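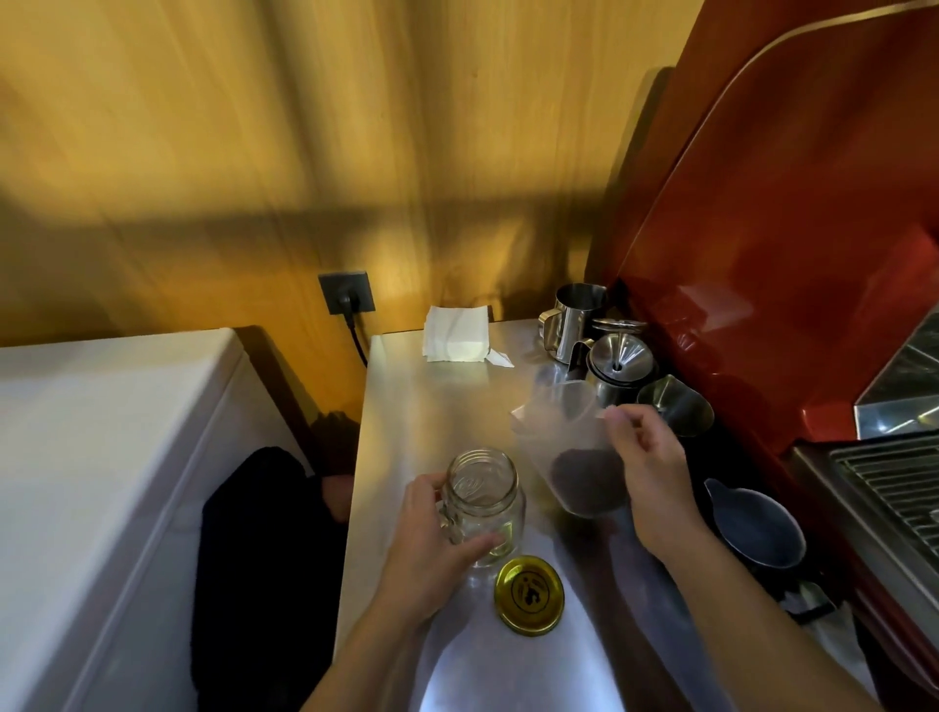
Figure 3. A person's view during the jar task. The left hand holds the glass jar on the steel counter, the right hand holds the plastic pitcher with coffee grounds.

Reading time: 3 min
Last updated: Feb 8, 2021
Filed under: Robot Learning, Teaching by Demonstration

3.2 Collection of hand demonstrations

The demonstrations were given in two modes. In the first mode the operator does the task with the own hands and wears the head camera. In the second mode the same operator controls the Premovar arms from the next room and sees only the video stream. Both modes were recorded with Collex, which stores the video and the time marks of each trial in one file.

The coffee bar task was chosen since it needs two hands that do different work. As Figure 3 shows, one hand keeps the jar in place while the other holds the pitcher above the counter. We call these the holding hand and the moving hand. The operators were free to choose which hand takes which part, but they had to keep this choice for a full session.

In total we collected 2,176 trials. Of these, 1,508 were done by hand and the remaining 668 by remote control. A trial was removed before training if the jar left the camera view for more than two seconds. This rule removed 817 trials, most of them from the hand mode, where operators tend to look ahead to the next object - a habit which we did not expect to be so strong.

Clear objects made the labeling difficult. Both the jar and the pitcher let the background through, and the steel surface gives reflections that the Bimden tracker often took for an object edge. For this reason the contact points were labeled from the position of the fingers and not from the outline of the object. Signe Thoroddsen and Ívar Snorradóttir labeled the trials separately, and where their marks differed by more than five frames the trial was discussed again.

We did not clean the counter between trials. Other tools, among them metal pitchers and a French press, stayed near the espresso machine, and paper napkins were left by the wall. In the earlier Ladefoged setup the table was cleared each time, and the policy learned there failed often when a new object was added.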